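Cup tilts in the gripper when I teach by remote control - how to record cleaner demonstrations?
Posted in Plerkedon Help, Arm Teaching
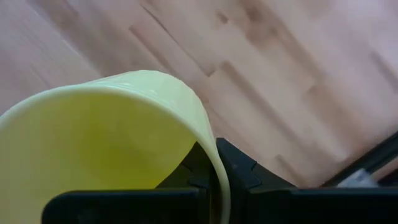 Wrist camera view, yellow plastic cup on its side in the gripper.

Hello all. I teach a small arm to pick up a cup and put it on a tray. I drive it with a hand controller and I look only at the wrist camera, the same view which the policy gets. I have 29 demonstrations until now. In many of them the cup ends like in my picture, strongly tipped, with the opening toward the lower left. The cup is thin and a little see-through, and when it is so close it fills almost half of the view, so I can not judge how deep the fingers are.

My two doubts are these. Should I delete the episodes with a tipped cup, or keep them? And is it better to teach by moving the arm with my hands? The arm allows both. I use the Lastus recorder with standard settings.
Yao_bench

Odach
I had the same trouble with yogurt cups. Please do not delete everything. First sort the episodes in two groups: the cup was tipped but it arrived on the tray standing, and the cup was tipped and you gave up. Keep the first group. The arm will sometimes tip the cup also when it works alone, and it needs to see how you come back from this. The second group I would remove from training but save in another folder.

For the depth, slow down in the last part of the approach. Stop above the cup, turn the wrist until the rim looks level to you, and only then go down and close. Close in small steps - a thin wall bends before you notice it. If you pause, keep the pause short, or the policy learns to wait there.

About moving by hand: it feels easier, but check that your fingers do not come in the camera. Mine were in 8 episodes and I had to record them again. I went back to the controller.

Also, 29 is not much if you change the start position of the cup each time. My first set that worked well had 227 episodes, with the same cup and the same floor.

tin_and_tape
just use a heavier cup

wristview9
I agree with most of the first reply. One thing to add: look at your closing command in the log, not only at the video. In my case I was closing while the arm was still moving sideways, and this pushed the cup over. After I separated the two movements, I recorded 9 new episodes and the cup stayed upright in all of them. Change one thing at a time, and write in the episode note what you changed.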